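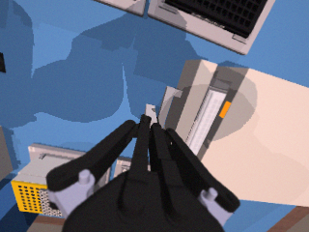

Yasir Naqvi wrote to ask why his tile floor sounded hollow in one corner two months after a Pretley installation, and whether that meant the whole floor had to come up. It usually does not. His question and the others that reach the support desk most often are answered on this page.

Who is this page for?

Owners and installers working with Pretley stone and porcelain floor tile indoors. Outdoor paving, pool surrounds and wall tile are covered separately. Where this page and the printed installation sheet in the carton disagree, follow the sheet, which is revised more often.

What does a hollow sound mean?

A hollow sound means there is air between the tile and what is under it. The cause may be thin mortar coverage, mortar that skinned over before the tile was set, or a membrane that has let go from the slab. Some uncoupling membranes also give a slightly hollow note when the bond is sound. Tap several tiles with the handle of a screwdriver and compare them before drawing a conclusion. One dull tile among many solid ones points to a local void. A whole area that sounds the same points to the layer below.

Do hollow tiles have to be replaced?

Not if the tile is flat, uncracked and does not move when stepped on, and the grout around it is intact. Mark it with painter's tape, note it on the floor plan and check it again in 6 months. Replace or inject the tile if the grout is breaking up along its edges, if it rocks, or if it sits under a heavy rolling load. Injection kits work on small voids only. They do not repair a failed membrane.

How much mortar coverage is required?

For dry interior areas, at least 80 percent of the back of the tile. For wet areas and for all natural stone, 95 percent, with the corners and edges fully supported. Lift a freshly set tile now and then during the job and look at the back. If the trowel ridges are still visible as separate lines, the coverage is too low. Use a larger notch or back-butter the tile.

Which trowel direction is correct?

Straight lines, all in one direction, parallel to the short side of the tile. Press the tile down and move it back and forth across the ridges. Swirled mortar traps air.

How flat does the slab need to be?

For tile with any side 15 inches or longer, no more than 1/8 inch of variation in 10 feet. Check with a straightedge in both directions and diagonally. Grind high spots first, then fill low ones. Thinset is not a leveling product, and building up a low area with it leads to shrinkage and to tiles that drop overnight.

Can I tile over a crack in the concrete?

A hairline crack with no difference in height between its two sides can be bridged with a crack isolation membrane. Dulau sheet membrane and Tanoli liquid membrane are both accepted under our warranty. If one side of the crack is higher than the other, the slab is moving vertically and no membrane will hold it. Have the slab assessed first.

Where do movement joints go?

At every change of plane, at every wall, at columns, and over every joint in the slab that is designed to move. In large interior floors, add a joint every 20 to 25 feet, or every 8 to 12 feet where the floor gets direct sun. Fill them with flexible sealant and keep grout and mortar out of them. 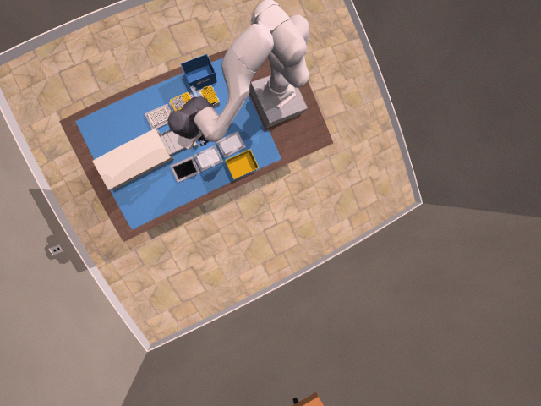
The perimeter joint is the one most often skipped. Leave a gap of at least 1/4 inch at the wall and let the baseboard cover it. If there is no baseboard, fill the gap with color-matched sealant. A floor grouted tight to the wall has nowhere to go when it warms up, and the usual result is a ridge of lifted tile near the middle of the room.

How wide should the grout joints be?

For rectified porcelain, 1/8 inch. For stone and for tile with pressed edges, 3/16 inch or wider, depending on how much the pieces vary in size. Measure tiles from at least three cartons before settling on a width. We do not support installations with no grout joint.

Does natural stone need to be sealed?

Limestone, travertine and most sandstone do. Apply a penetrating sealer once before grouting, so that pigment does not stain the face, and again after the grout has cured. Likari Penetrating Sealer is the product we stock. Porcelain does not need sealer, although cement grout next to it may benefit.

How do I know when to reseal?

Put a few drops of water on the stone and wait 10 minutes. If the stone darkens, reseal. Test near the door and in front of the sink, where the floor wears fastest. There is no fixed interval.

What is the white powder on the grout?

Efflorescence. Water moving up through the floor carries salts to the surface and leaves them there as it evaporates. Dry brush and vacuum it. If it comes back, look for the source of the moisture. Acid cleaners will remove the powder from porcelain but must not be used on limestone, marble or travertine.

When can the floor be walked on?

Light foot traffic after 24 hours with standard mortar at 70 degrees, grout on the following day, and furniture after 72 hours. A cold room slows all of this down. Floors set in December in an unheated house should be given twice the listed time.

Can I install over radiant heat?

Yes. The system must be tested and then turned off 2 days before setting begins. Leave it off for 28 days after grouting. Bring the temperature up in small steps, no more than 5 degrees per day.

How much extra tile should I order?

Ten percent for a straight layout, 15 percent for a diagonal one. A room of 162 square feet set straight therefore needs 178.2 square feet, rounded up to the next full carton. With cartons of 16 square feet, that comes to 12 cartons. Keep the leftover tile. Later production runs may not match in shade or in size.

What is not covered by the warranty?

Damage from slab movement, tile cut or set with visible defects, surface etching from acids, and stone that was never sealed. Shade variation within the range printed on the carton is not a defect. Claims need the lot number from the carton end, the purchase receipt and the name of the mortar used.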